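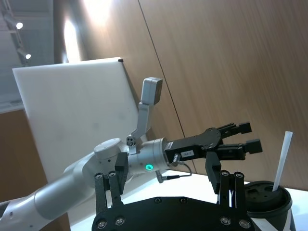 Fig. 1 - Drinks table, close in

8. Cups and straws

For the Grurneo drinks table, white top. Do section 7 first (leveling the legs), then come back to this one.

You need:
Paper cups, black, Jiketetti carton of 1000
Straws, white, box of 1000, item 2149
Damp cloth, dry cloth

1. Wipe the top. Damp cloth, then dry. No scouring pads, they dull the white finish and it won't buff out.

2. Open the cup carton at the taped end. Take out one sleeve, close the flaps again. Cups left open to the room pick up dust fast.

3. One cup, open end up, on the table. Keep it well in from the edge. Check the bottom seam before you fill anything - a bad seam feels soft under the thumb.

4. Straw next. Hold it by the top end only, and keep your fingers off the part that 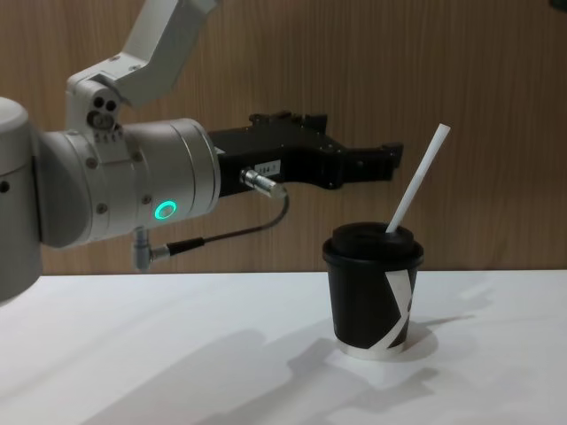

goes in the drink. Lower it in slowly. Empty cups are light and a straw dragged agianst the rim will tip one over.

Note: a straw at a slant is fine. It will lean on the rim and stay there.

5. Stirring. Small circles, straw clear of the bottom. Don't push down, the end will crumple and then it's no good for drinking.
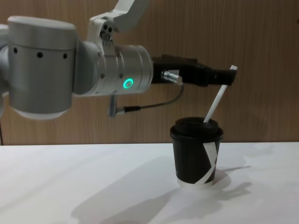 6. Taking the straw out. Straight up, the whole length clear of the rim before you move sideways. Pause over the cup and let it drip.

CAUTION: Hot drinks - do not use item 2149 straws. They go soft. Wooden stirrers are in the Tzavaras accessory kit, sold seperately.

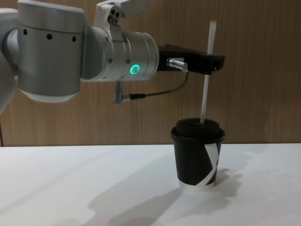
Fig. 4 - Straw upright over the cup

7. Used straws and cups go in the trash, not back in the sleeve.

8. Wipe again. Rings come off with plain water if you get them the same day. Wood-grain panels behind the table get a dry cloth only, see the Drevwood care sheet.

Reordering: part numbers are inside the back cover. Straws and cups ship in different boxes.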